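Madville print shop, notebook
July 9, 2023

Picked up where the June entry stops. Problem is still the fine-line screen for the Grīnberga fabric order: thin wavy lines in pale blue on white cotton, repeat across the full width. On paper it prints clean. On cloth the lines fill in wherever they run close together, and the single lines out in the open areas break up.

Recoated the screen with the Bulla emulsion, 2 coats on the print side and 2 on the squeegee side, dried flat overnight with the fan on low. Last time I leaned it against the wall and the lower edge came out thicker than the rest. This time it was even by eye and by thumbnail. Exposed it with the same film as before. Washout took longer than I wanted in the tight spots. I kept the pressure low and worked from the back, and didn't lose any of the thin lines. One pinhole near the frame, taped.

Ink: the Stastevberg base, mixed from the same tub. It has thickened since June. Added a little water and stirred it by hand until it dropped off the knife in a sheet instead of a lump. Let it stand covered before using it. If anyone opens that tub, scrape the sides down and press the film back onto the surface, please. There was a dry crust all the way around and bits of it ended up in the mesh on my first pull.

Cloth: one piece of unwashed cotton and one piece washed hot and ironed. Both glued down to the board. The washed piece had a slight twist in it that I couldn't iron out, so the weave isn't square to the screen. Probably doesn't matter for this pattern, would matter for a check.

First pull on unwashed: ink sat on top and the lines looked sharp, then spread a bit as I watched. Second pull on the same piece, moved over, was worse. I think the mesh was already starting to dry in on one side. Cleaned up and went again.

First pull on washed: softer edge, but the open lines are whole for the first time. The close lines still touch at the bends. Used the harder squeegee for the next one and stood it up steeper. Better at the bends. Color a little weak. It may be acceptable to them, the order sheet only says pale.

Heat set both pieces in the press for 3 minutes with a sheet of baking paper over the top. No yellowing. Rub test with a damp white rag gave a faint mark from the unwashed piece and none I could see from the washed one. Need to repeat after laundering.

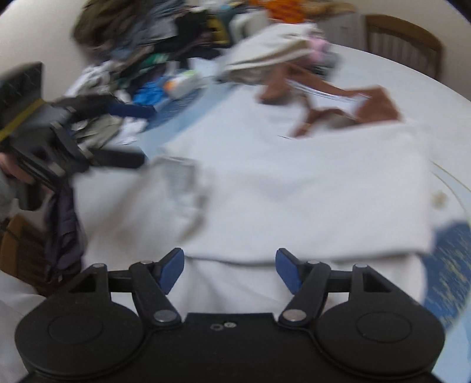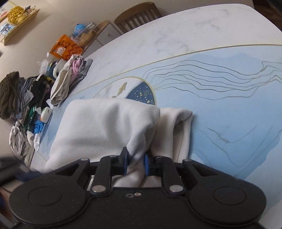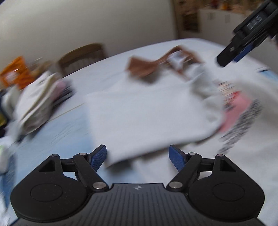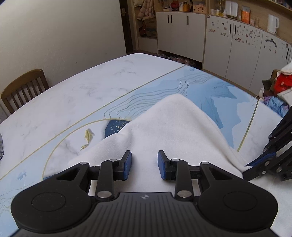 Line spacing still has to be settled before I burn another screen. Their drawing keeps getting closer together toward the middle of the repeat, and I don't believe any ink we have will hold those bends on cotton. The light blue tablecloth in the last picture has wavy contour lines too, and I'd like to put our strike-off next to it when we talk about spacing. The gold on it is a different matter, both the thin curved line and the little koi. If Grīnberga asks for a gold we should quote it as a separate screen, with its own test.

To do:
Redraw the middle of the repeat with the lines opened up, new film.
Launder both test pieces and rub again, dry and damp.
Order more of the Stastevberg base in the small size, the big tub goes off before we use it.
Check the fan, it rattles on low.
Label the old June screen before it gets reclaimed by mistake.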